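회사소개 | 교육과정 | 연습재료 | 오시는 길 | 문의

홈 > 회사소개 > 우비스 봉합교육실

우비스 봉합교육실은 봉합 술기를 가르치고 연습용 재료를 만드는 회사입니다. 수련의, 간호사, 수의사, 의과대학과 수의과대학 학생이 주로 찾습니다. 교육실과 재료 작업실이 같은 건물에 있으며, 교육실은 2층, 작업실은 1층입니다.

시작

우비스는 베릴 서그던(Beryl Sugden)과 수겡 옹(Sugeng Ong)이 함께 세웠습니다. 서그던은 수술실 간호사로 오래 근무했고, 옹은 의료용 실리콘 성형을 하던 사람입니다. 처음에는 연습용 패드만 만들어 병원 교육팀에 납품했습니다. 패드를 받은 곳에서 사용법을 가르쳐 달라는 요청이 이어졌고, 이듬해 1월에 첫 기초반을 열었습니다. 첫 기초반 수강생은 두 명이었습니다. 지금은 한 반에 24명까지 받습니다.

하는 일

우비스의 일은 크게 교육과 재료 제작으로 나뉩니다. 교육은 기초반, 중급반, 기관 출장 교육으로 운영합니다. 재료는 자체 수업에 쓰는 것과 외부에 판매하는 것이 같은 제품입니다. 수업용으로 따로 만든 저가품은 없습니다.

기초반

기초반은 바늘을 잡는 법에서 시작합니다. 지침기로 바늘의 어느 부분을 물어야 하는지, 바늘 끝을 표면에 어떤 각도로 대야 하는지, 곡선을 따라 손목을 어떻게 돌려야 하는지를 첫날 오전에 배웁니다. 매듭은 오후에 들어갑니다. 단순 단속 봉합을 마친 다음 수직 매트리스 봉합과 수평 매트리스 봉합으로 넘어가고, 연속 봉합은 마지막 시간에 다룹니다.

수강생은 자기가 놓은 땀을 자로 재어 기록지에 적습니다. 땀 간격, 가장자리에서 들어간 거리, 매듭 위치를 적고 강사가 옆 칸에 의견을 씁니다. 기록지는 과정이 끝나면 가져갑니다. 사본은 남기지 않습니다.

중급반

중급반은 기초반을 마쳤거나 임상 경험이 있는 분을 대상으로 합니다. 평평한 패드 대신 굴곡이 있는 모형을 쓰고, 좁은 공간에서 바늘을 넘겨받는 연습과 실 길이를 관리하는 연습을 합니다. 기구를 통한 봉합도 이 과정에 들어 있습니다. 전체 44시간이며, 평일 저녁반과 토요반 중에서 고를 수 있습니다. 두 반의 내용은 같습니다. 사정이 생겨 한 번 빠진 시간은 다른 반에서 보충할 수 있으니 담당자에게 미리 알려 주십시오.

기관 출장 교육

병원과 학교로 강사가 찾아가는 교육입니다. 책상과 조명만 준비해 주시면 됩니다. 기구, 바늘, 실, 패드, 손상성 폐기물 용기는 저희가 가져가고 사용한 바늘도 수거해 옵니다. 신청 기관에서 다루고 싶은 술기를 먼저 정해 주시면 그에 맞춰 시간표를 보내 드립니다.

연습재료

연습용 패드의 제품명은 스테스타(Stesta)입니다. 피부층, 지방층, 근막층으로 되어 있으며 층마다 경도가 다릅니다. 피부층만 있는 얇은 제품도 있습니다. 굴곡 모형은 드리드베르그(Dridberg)라는 이름으로 판매합니다. 둥근 면에서는 바늘이 들어가는 각도가 땀마다 달라지기 때문에, 평면 패드에 익숙해진 분들이 다음 단계로 많이 씁니다.

작업실에서는 한 달에 패드 900장을 만듭니다. 굳힌 패드는 한 장씩 손으로 만져 기포를 확인하고, 시험 봉합은 같은 날 만든 것 중에서 골라 진행합니다. 실을 당겼을 때 구멍이 길게 찢어지면 그날 배합한 것은 출고하지 않습니다. 색은 밝은 색 한 가지를 기본으로 하고, 다른 색은 주문을 받아 만듭니다.

실은 검은색을 기본으로 씁니다. 밝은 표면에서 고리 모양과 꼬임이 잘 보여 수업 중에 바로잡기 쉽습니다. 바늘은 곡침을 쓰며, 끝이 무뎌진 것은 수업 도중이라도 새것으로 바꿔 드립니다. 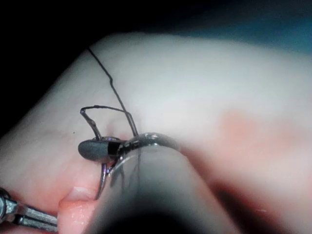

밝은 색 곡면에서의 봉합. 은색 곡침과 검은색 봉합사

함께하는 사람들

베릴 서그던 / 대표, 기초반 강의
수겡 옹 / 공동 설립자, 재료 배합 및 성형
마이아라 케이로스(Maiara Queiroz) / 중급반 강의, 교재 집필
커스티 멜러(Kirsty Mellor) / 기관 출장 교육
포피 던모어(Poppy Dunmore) / 수강 접수, 재료 주문 및 배송

교육실 이용

수강생은 과정 기간 중 수업이 없는 시간에도 교육실에서 연습할 수 있습니다. 하루 전까지 전화나 이메일로 자리를 예약해 주십시오. 기구는 교육실 것을 쓰셔도 되고 개인 기구를 가져오셔도 됩니다. 사용한 바늘은 반드시 자리마다 놓인 전용 용기에 넣어 주시고, 잘라 낸 실은 책상 위 접시에 모아 주십시오. 음료는 복도에서만 드실 수 있습니다.

재료만 구입하시려는 분은 교육 과정을 듣지 않아도 주문할 수 있습니다. 패드와 굴곡 모형은 낱개로도 판매합니다. 작업실 견학은 기관 단위로만 받고 있으며, 성형 작업이 있는 날은 어렵습니다.

수강료와 재료 가격은 교육과정 및 연습재료 페이지에 있습니다.

최종 수정: 2023년 3월 7일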